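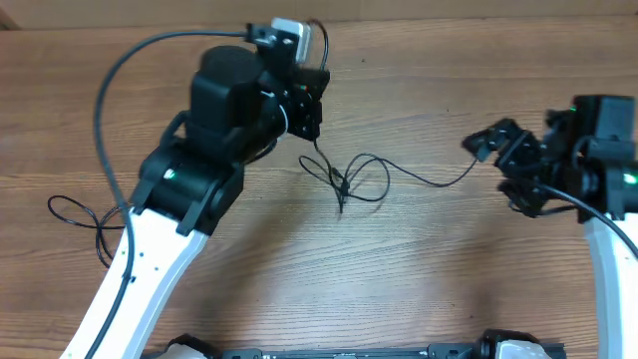

Wooden tabletop with light brown grain. Photo: Kornonley press office

Kornonley opens table repair workshop in Otska

OTSKA — The furniture company Kornonley will open in September a workshop for the repair of wooden tables and chairs. The workshop is in the former post building at Provov Street and it will be open for private customers, schools and small restaurants.

Kornonley makes furniture in Otska since 1989. Until now the company accepted only its own products for repair. From September customers can bring furniture of every maker, also when the bill is lost a long time ago. In the last year the company received 1012 requests for repair, and 446 of them were refused for the reason that the piece was made by another firm.

"It was not pleasant to write these letters," says Oliwia Pawlak, director of Kornonley. "People have a table from their parents, it has one bad leg, and we must tell them no. I am glad that we can now give a different answer."

The workshop will be led by Remigiusz Sowa, who worked before in the restoration of church benches. He will offer sanding, oiling, new joints and the exchange of single boards. Painted furniture is accepted after a short inspection. Glass tops and upholstery are not part of the service.

Prices depend on the size and on the damage. The customer receives a written offer before the work begins — this inspection is free, also if the offer is not accepted. A normal dining table should stay in the workshop not longer than three weeks. Collection from home is possible in Otska and in Gbeho for an extra payment.

The municipality of Otska supports the opening with a lower rent for the first two years. In return, Kornonley will repair 371 chairs from the primary schools of the town. The first chairs will be taken in the autumn holidays, so that lessons are not disturbed.

The workshop opens at 9 am on working days. Large pieces should be announced by telephone before delivery.

Contact for the press:
Noemi Halvorsen, Kornonley, Otska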